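Garment folding – notebook, December

Morning. Picked up the sleeveless set again at the Clorham bench. Target is 50 good episodes per garment, 800 for the whole Prikix set. The tank top is at 54 recorded, of which 3 are no use (dropped strap, cable snagged on the rail, one started before the log did). So 51 to keep. Done with that colour.

Changes from last time
White paper under the garment for all dark items. Segmentation was losing the hem against the grey table.
Both hands begin outside the armholes, jaws pointing in, and hold still until the tone. The Farahani script trims on that pause, so don't rush it.
Smooth the fabric flat before each start – creased starts go in their own folder.

Start pose for the tank top, neckline to the far side:
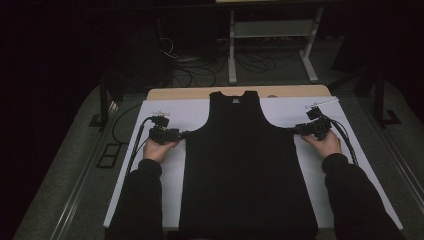

To do
Re-run time sync on the left gripper. Drift was nearly a full sample by lunch.
Ask Lurkudov whether they want the creased starts labelled separately or mixed in.
Tape the cables further back.
Singlets with wide straps next, then T-shirts.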